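Projektbericht: Fanartikel für den Vereinssport – Trikots, Größen und Rückläufer im Onlineshop

Seminararbeit im Fach Textilhandel, Hochschule Prondham

Als wir uns im Seminar für ein Thema entscheiden mussten, war die Liste der Vorschläge lang, und wir haben uns, ehrlich gesagt nach einigem Hin und Her und sehr viel Kaffee, für die Rücksendungen von Fantrikots entschieden. Eine aus unserer Gruppe hatte sich kurz vorher ein Trikot bestellt, das ihr bis fast an die Knie reichte, und so saßen wir mitten im Thema, bevor der Antrag überhaupt geschrieben war. Untersucht haben wir den Shop Reneo, der Trikots, Schals und Trainingsjacken für mehrere kleinere Hockey- und Handballvereine verkauft und uns freundlicherweise seine Retourenliste bis einschließlich Juli überlassen hat (dafür noch einmal ein herzliches Dankeschön!).

Die Liste umfasst 1418 Rücksendungen. Zu jeder gibt es eine Artikelnummer, die bestellte Größe und ein Feld für den Grund, das die Kundschaft frei ausfüllen durfte. Gerade dieses freie Feld hat uns viel Freude und noch mehr Arbeit gemacht, denn die einen schreiben nur »zu klein«, während andere die ganze Geschichte eines misslungenen Geburtstagsgeschenks erzählen. Wir haben die Einträge deshalb gemeinsam gelesen und in 7 Gruppen einsortiert, von »Größe« über »Farbe« bis »falscher Verein«. Letzteres kommt häufiger vor, als wir gedacht hätten. 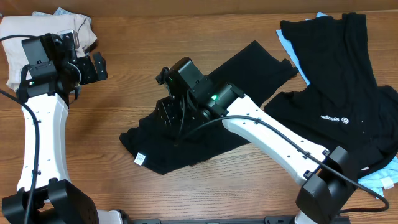 Kleidungsstücke auf dem Holztisch, zwei Roboterarme darüber

Beim Auswerten fiel schnell auf, dass die Größe der mit Abstand häufigste Grund ist. Der Shop führt nämlich zwei Hersteller nebeneinander, Verschueren und Cenitz, und deren Tabellen passen leider überhaupt nicht zusammen. Ein Damentrikot in M von Cenitz ist in der Brustweite schmaler als ein S von Verschueren, und auf der Produktseite steht bei beiden derselbe Satz: »Fällt normal aus.« Wer also im Vorjahr zufrieden war und in derselben Größe nachbestellt, erlebt beim Auspacken unter Umständen eine Überraschung. Bei den Kindertrikots ist es ähnlich, nur dass hier auch noch zwischen Altersangabe und Körpergröße gewechselt wird, manchmal sogar innerhalb derselben Kollektion.

Wir haben daraufhin von beiden Herstellern je 5 Trikots flach ausgelegt und nachgemessen, immer an denselben Stellen: Brustweite unter dem Ärmelansatz, Länge ab dem höchsten Schulterpunkt, Ärmellänge außen. Das klingt nach einem gemütlichen Nachmittag, hat sich aber hingezogen, weil der glatte Stoff beim Anlegen des Maßbands ständig wegrutscht und man dann von vorn beginnt. Die Werte stehen in der Tabelle im Anhang.

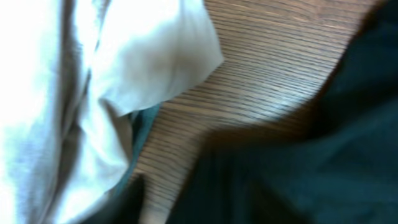
Der zweitgrößte Posten unter den Rücksendungen ist die Farbe, und hier mussten wir uns selbst erst einmal hineindenken. Viele Vereine haben ein sehr dunkles Blau im Wappen, das auf dem Bildschirm mal wie Schwarz und mal wie Petrol wirkt, und in den Begründungen liest man entsprechend oft »hatte ich mir blauer vorgestellt«. Wie schwer so ein Ton zu benennen ist, merkt man schon an dem dunklen Tuch rechts im Foto, das irgendwo zwischen Marine und Petrol liegt, während man beim hellen Stoff auf der anderen Seite mit Weiß und Hellgrau gut auskommt. Wir schlagen dem Shop deshalb vor, dunkle Trikots zusätzlich neben einem weißen Artikel zu zeigen und den Farbnamen des Vereins auszuschreiben.

Für die Größen haben wir einen Entwurf für eine gemeinsame Tabelle erstellt, in der nur noch gemessene Zentimeter stehen. Außerdem haben wir einen kurzen Hinweistext formuliert, der bei Cenitz empfiehlt, im Zweifel eine Nummer größer zu bestellen. Ob sich die Zahl der Rücksendungen dadurch verringert, können wir im Rahmen dieser Arbeit nicht mehr prüfen. Reneo möchte den Text aber zur neuen Saison übernehmen, worüber wir uns sehr gefreut haben.

Anhang A: Messwerte der Trikots
Anhang B: Gruppen der Rücksendegründe
Anhang C: Entwurf der Größentabelle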